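Skammont: Kitchen Counter Gallery

Skammont is the planning and control stack we run on our manipulation arms. It takes the camera streams and the joint state, keeps a small model of what is on the work surface, and sends motion targets to the arm controller. This page covers the kitchen counter setup and the software behind it. Pictures are near the end. Older galleries (the drawer setup and the shelf setup) are linked from the project index.

The stack has four parts.

Wasamer is the perception service. It reads the fixed cameras and the wrist camera and publishes object estimates with a confidence value for each. Areeba Satti wrote most of it and maintains the calibration scripts. Appliances are the easier case for Wasamer, as they are large and mostly stay where they are. Bowls and mugs take more care, especially when one is nested in another or lying on its side.

Beria is the planner. It takes an object estimate and a named action, such as "approach toaster from above," and looks for a path that keeps every link clear of the counter, the window and anything else in the model. In-ho Kang rewrote the collision checker this spring. The old one treated cables as if they were not there, and paths that looked fine in the viewer would drag a cable over a dish. The new one puts a padded volume around each cable run on the arm. Planning is slower by 22 milliseconds per query and we have left it that way.

Serrano is the recorder and replay tool. It writes all camera streams, joint positions and gripper commands against a single clock. A recording can be opened later and stepped through with the planner running alongside it, so a change to Beria can be checked against old sessions before it goes near an arm. The counter archive holds 3,341 recordings at the moment. Gayan Seneviratne runs the nightly replay job, which picks a subset of them and reports any query where the new path differs from the old one by more than the set limit.

The fourth part is the controller interface. It is a thin layer and there is little to say about it. It drops any target older than 28 milliseconds and holds position until a fresh one comes in.

Notes on the current release

The wrist camera has its own exposure setting now. Before this it shared one with the fixed cameras, and daylight through the blinds would push it too bright by late morning.

Bare counter views are handled as a valid result. Wasamer used to raise a warning when the wrist camera saw no objects, and Beria would stop and wait. It now publishes an empty list along with a surface estimate, and the planner carries on. Wood grain gave us false detections for a long time. Knots and dark specks came back as small objects a few millimeters high. Refilwe Motaung added a check that compares each small detection with the fixed views before it goes into the model, and that took care of most of them.

Calibration is down to nine poses per camera. The script prints the error for each pose and asks for a repeat on any that is over the limit. Please run it after moving a camera mount, even by a small amount.

Known problems: the microwave door and the shiny front of the toaster still produce reflections that Wasamer can read as a second object. Clear plastic lids are often missed. Both have open tickets.

Counter setup, fixed and wrist views 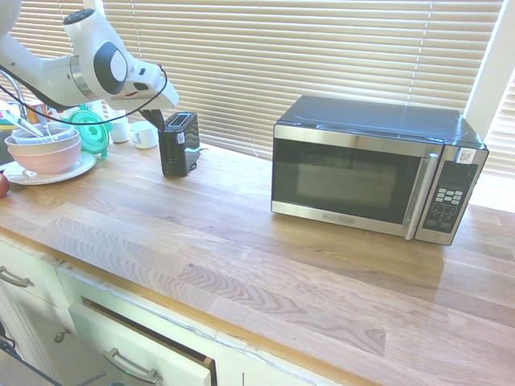
Fixed view, with the gripper angled down toward the black toaster. The microwave is at right and the dishes are at far left.
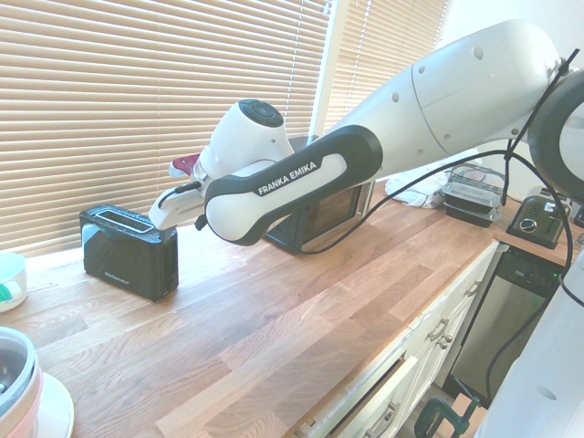
Gripper over the toaster. The long cable looping in front of the microwave is the kind of run the padded volumes are meant for.

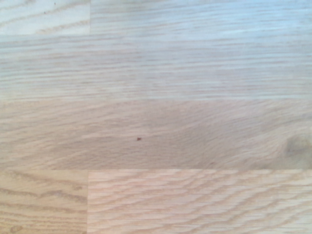

Wrist camera, close range, with only the countertop in view. The dark speck near the middle and the knot-like patch toward the right edge are typical of what the small-detection check has to deal with.

All three: kitchen counter setup, same session. Page kept by Ermelinda Pinheiro.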